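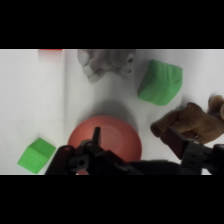 What does the Salian two-finger gripper do that the one already on your arm doesn't?

It closes slowly when you ask it to. Most grippers in this price range have two moods, open and regret. The Salian takes a closing speed and a force limit as separate settings, so you can be gentle and still hold on.

We build it at Jistideck and we sell it, so read the rest with that in mind.

Fingers

The stock fingers are flat, black and not much to look at. They come off with 2 screws each, and the screws are the same size, a decision that took longer than it should have. Rubber pads are sold separately. You'll want them for anything glossy. For plush toys you can skip them, as plush will hang on to practically anything, including the next plush toy.

Wrist camera

The camera bracket fits either side of the wrist. Mounted there, the camera sees both fingers at all times, and the gripper body takes a fair bite out of the lower part of its view. A round plate close to the palm loses most of its bottom half. If your software needs the whole plate, back the arm off first or add a second camera off to the side. We use both and argue about which one is right.

What we try it on

Our bench set is soft toys, colored cubes and blocks, a bit of red tableware and a green sponge-like thing that gets pinched more than anything else. It's a fair test of a soft grip near the far edge of the table, where arms tend to get awkward.

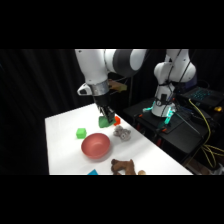 Compared with the Plostovano

The Plostovano is the gripper we get asked about most. It's a good one. It opens wider, and if you spend your days picking up boxes you should probably buy it and close this page. Its controller has one dial for grip, though, and the low end of that dial is still pretty sure of itself. On soft items we prefer ours. On a mug it's a coin toss.

Controller

The Salian runs from a Cliltell controller, sold with or without the gripper. Closing speed goes from 1 to 20, where 20 is for people in a hurry. Start at 5. Settings are kept when the power goes off, which older units did not do, and we heard about it.

In the box

Gripper, two flat fingers, camera bracket (no camera), cable, four screws and one spare, printed guide

Price

600 dollars without the controller. Next batch ships in January.

Returns

Accepted within 20 days, fingers attached. Please remove your toys.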